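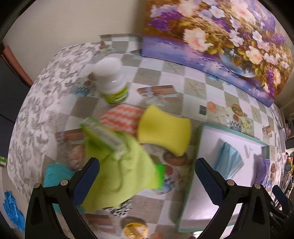

食卓まわりの片付け、拭き掃除の練習については、前回報告から一番進んだところなので先に書きます。食堂の卓は年末に全部クロス掛けに替えました。白とグレーベージュの市松に海辺の柄が入ったもの。ヒトデとか貝殻とか。評判はいいのですが、拭く練習には正直やっかいな柄で、黄色いスポンジの下からのぞいている茶色い丸も汚れではなくプリントです。参加者がここを何度もこする。職員もやりました。黄緑と白のラベルの白いボトルとスポンジ、緑の布、これを卓に出した状態から始める流れは、もう定着しています。

Zollen助成　暮らしの手入れ講座「Trineck」　中間の進み具合について
提出日 1/3/23
宛先　Cosmin Ciobanu様

年明け早々ですみません。書式の欄に入りきらなかった分はこちらに続けて書いています。会計の表は別便で送ります。

1　やったこと

講座は1回60分。前半が片付け、後半が拭き掃除。最初の計画では逆でしたが、卓の上に物があるまま拭き始める人が多く、7月の回で順番を入れ替えました。以後この順。
参加登録は36名。計画書に書いた人数に届いています。ひとり暮らしを始める前の若い方、退院されて家のことを久しぶりにやる方、それから家族の付き添いで来て自分もやることになった方。年齢の幅はかなり広いです。
会場はMacLeish会館の食堂。台所の流しがすぐ横なのが助かっていて、布をすすぎに行く動きも練習に入れられます。調理室のほうは冬のあいだ別の団体の予約が入っているので、春まで食堂のみ。

片付けの内容は以下のとおり。
・卓に出ている物を、残す物、戻す物、捨てる物に分ける
・戻す場所を声に出して言ってから戻す（これが以外と効く）
・残す物は壁側に寄せる
・最後に椅子を入れる

拭き掃除は、
・スポンジは汚れたところだけ。全面には使わない
・布で奥から手前へ
・布の面を替える
・縁と角。忘れがち
・仕上げに乾いた布

「奥から手前へ」は何度言っても手前から始まります。壁に付けてある卓だと奥まで手が届きにくく、手前に体をつけたまま腕だけ伸ばすので、クロスが動いてずれる。ずれると奥の余った分が壁に沿って立ち上がってしまう。そこにパンくずがたまる。いまは拭く前に一度クロスを手前に引いて整える、という手順を足しています。配布の手順書はまだ直していません。次の印刷で。

2　クロスのこと

計画書には書いていなかった項目なので、経緯だけ。
もとの天板は傷が多く、輪じみも古いものが残っていて、どこまで拭けば「終わり」なのかが分かりにくいという声が続いていました。買い替えは予算外。それでクロスを掛けることにし、Lirelの店で見本を見せてもらって決めました。かかった費用は3458円。消耗品の枠から出しています。事前にお電話で了解をいただいた件です。

無地にすべきだったかどうか、職員のあいだでも意見が割れています。
無地がいい側の言い分は、汚れが見えやすい、教えやすい。そのとおりだと思います。
柄がいい側は、家の食卓はたいてい無地ではない、と。これもそのとおり。参加者のお宅にうかがったとき、花柄のクロスの上でソースの跡を見落としていたことがあり、会場でできることが家でできないのでは困るという話になりました。
あと単純に、食堂が明るくなりました。朝来て「海に来たみたい」と言った方がいて、その方はそれまで休みがちだったのですが、そこから続けて来ています。クロスのおかげかどうかは分かりません。

柄と汚れの見分けについては、次のやり方で落ち着きそうです。
まず目で見る。次に、指の腹でさわる。ざらつくか、べたつくか、どちらかあれば汚れ。なにもなければ柄。
布に色が移るかどうかも見る。
隣の卓の同じところと見比べる、という方法を参加者のひとりが自分で考えました。同じクロスなので同じ柄があるはず、という理屈です。手順書に入れたいと思っています。ただ家では隣の卓がないので、欄外に小さく。

茶色の柄は特に間違われます。丸いのも、束ねて水色のリボンをかけたような柄も。逆に、珊瑚色の貝のあたりは色がはっきりしているせいか、ほとんど間違われません。ケチャップの回でどうなるかは見ていないのでなんとも。

3　道具

スポンジと布は1人分ずつにまとめて、かごに入れて渡す形に変えました。共用だと取りに行く時間で60分が足りなくなる。
布は色分け。緑が卓用で、床用とは別。混ざらないよう干す場所も分けたのですが、片付けのとき急ぐと混ざります。干し場の表示を大きくする予定。
ボトルは出しっぱなしにせず、使ったらふたを確認して戻す。ここは声かけがまだ必要です。置き場所を卓の左奥に決めてみたところ、右利きの方は布を持つ手とぶつからなくて良いとのこと。左利きの方には逆に置いてもらっています。
手袋はサイズが合わない人がいて、小さいのを追加で買いました。

食器や小物は練習用に職員が家から持ち寄っています。割れ物はやめました。理由は書かなくても分かると思います（けがはありません）。

4　記録のつけかた

毎回、終わった卓を職員と本人で一緒に見て、丸か三角をつけています。バツは使いません。
項目が多すぎるという指摘が職員から出ていて、いま見治し中です。片付け、拭き、道具の戻し、の欄だけに減らす案。減らすと助成の報告様式と合わなくなるかもしれず、そこはご相談させてください。
家でもやったかどうかの聞き取りは、始めたばかりです。「やった」と答える方は多いのですが、聞くと卓ではなく流しだったり、床だったり。それはそれでよいことなので、欄を分けて書いています。

聞き取りで出た声、そのまま。
「物をどけるのが先、というのを知らなかった」
「母の拭きかたと違うのでけんかになった」
「終わったあとにお茶を飲むところまでが講座だと思っている」
「クロスがずれるのが腹立つ」
最後のは対策中です。すべり止めを敷く、裏でとめる、の両方を試しています。敷くほうは卓の角が浮く。とめるほうは洗うときに外すのが手間。

5　遅れているもの

手順書の改訂版。文は書けています。図がまだ。絵を描ける職員が年末から休みに入っていて、戻りしだい。刷るのは1000部、これは計画どおりで変更なし。MacLeish会館の受付と、近くの相談窓口に置かせてもらう話はついています。
字の大きさは前の版が小さいと言われたので上げます。そのぶんページが増えるので、紙代が少し上がる見込み。見積もりが出たら送ります。
家族向けの説明会は未実施。日程が合わず流れました。年度内に必ずやります。やりかたは、講座の終わりに残ってもらう形に変えるつもりです。別の日に来てもらうのは無理がありました。

6　相談したいこと

・クロスの洗い替え。いま1枚ずつしかなく、洗うと卓が裸になります。消耗品の枠に残りがあるので同じ柄で足したい。柄を変えるなら無地も混ぜて、両方で練習できるようにする案もあり。どちらでもご意見ください。
・記録欄を減らす件（上の4）。
・春から調理室に戻れた場合、食堂と両方使ってよいか。会場費は変わりません。
・見学の受け入れ。よその団体から問い合わせが来ています。参加者に聞いたら、見られるのは嫌だという方と、教えてあげたいという方と。参加者がいない時間に卓と道具だけ見てもらうなら問題ないと思いますが、助成側の決まりがあれば教えてください。

7　次の予定

次回からは食後の卓でやります。いままでは食べる前の卓だったので、汚れが軽すぎました。昼を一緒に食べて、そのまま片付けに入る流れ。食べる時間があるので講座の60分とは別枠で考えています。献立はカレーを避けて、最初はパンとスープくらいから。クロスの茶色の柄とパンくずが見分けにくいのは承知のうえです。
そのあと、自分で道具を選ぶ回。スポンジにするか布だけで済ませるか、本人に決めてもらいます。職員は黙っている係。たぶんこれが一番むずかしい。

領収書の写しは会計の表と一緒に送ります。クロスの分は品名が「雑貨」としか出ていないので、手書きで補足を入れました。それで足りなければLirelに再発行を頼みますのでお知らせください。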